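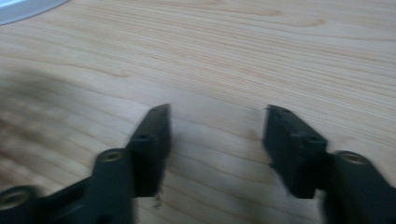 Light-colored wooden tabletop

The Oravec is a partner dance for the stage, first performed at the Plivine Theater in Tutstead. It is set for 8 dancers, who work in 4 couples and change partners twice in the course of a full performance. The music is in triple time, played on fiddle and accordion, and no percussion is used.

The dance has two sections. In the first, the couples travel along the diagonals of the stage with a low, gliding step, keeping the heels close to the floor. The second is danced in place — the men stamp the offbeat while the women turn under the raised arm. Arm positions are fixed in the first section and left to the dancers in the second.

The original production played each July to houses of 400. A shorter version for 2 dancers, known as the Leninix, was later made for touring and omits the diagonal steps. It is taught more often than the full work, as it fits a small studio floor. The full version survives in a written score held at the theater, in which the closing turns are only partly notated.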